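Handheld radios for a neighborhood block party, what do I need?

Posted in Events and Get-Togethers

jastcombe_porchlight
New member

Hi all! I got roped into running our street party in Jastcombe this May and I'm in a bit over my head. Last year everybody used their phones to keep in touch, and once the band started you couldn't hear a ring, and half the texts showed up after the thing was over. The parking person was texting the food person about a blocked driveway and the food person was elbow deep in coleslaw.

So I want walkie-talkies. I've never bought one in my life. The street is long and bends at the Coughlan Park end, with a little hill in the middle, and I'd have one person at each barricade, one at the food tables and me wandering. My budget is 78 dollars total, which I know isn't much. Do I need a license? Does the "35 mile range" stuff on the package mean anything? And is it better to buy cheap ones or borrow nice ones? It's on a Friday evening if that matters, so it'll be getting dark by the end.

Thanks in advance, and sorry if this has been asked before (I searched and got a lot of stuff about trucks).

gus_in_the_garage
Regular

just get the blister pack ones from the hardware store. we had ours for years. range is a lie but you're on one street so who cares. buy extra batteries

two_left_mittens
Party planner, 47 posts

I've done this for our fall cookout a bunch of times, so let me save you a headache or two!

On the license: in the US the regular consumer kind, FRS, doesn't need one. If the package says GMRS, that one does need a license (there's a fee, no test), so read the label before you pay. Some of the fancier imported ones can transmit on all kinds of frequencies you're not supposed to be on, and I'd skip those completely for a party.

The range number is measured in some magical place with no houses in it. With a hill and a bend, expect a few blocks and test it. Walk the whole street with a friend the weekend before and talk the entire time. We found one dead spot behind a brick garage and just moved our barricade person twenty steps over. Problem solved.

Pick one channel and write it on a piece of masking tape on the back of every radio. Somebody WILL bump the knob. Also tell people to press the button, wait a second, and then talk, or you'll spend the night hearing "...way is blocked again."
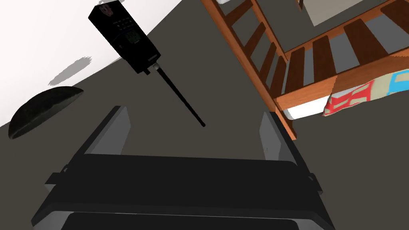 onda_street_linda
Community helper, Events section

Adding on to the good advice above, mostly about the borrowing part. I'd borrow if you can. Our block over on Onda Street borrowed a set from the school PTA and all they wanted was a pie. With 78 dollars you could buy a basic set, but then you'd have nothing left for earpieces, and next to a band you're going to want earpieces. Even one, for whoever is closest to the speakers.

Charge everything the night before, and make a sign-out sheet. We lost 2 radios the first year and one of them came back in a cooler. Black radios on a dark lawn are terrible to find, so tie a strip of bright fabric on each one. I used an old Wovow tote bag cut into ribbons, worked great.

And keep the chatter short. Kids love these things, and ours got hold of one and did a knock-knock joke show for most of dessert. If you have kids around, give them their own cheap pair on a different channel!

jastcombe_porchlight
New member

You are all wonderful, thank you. I'm going to ask at the school tomorrow. Linda, what kind of pie?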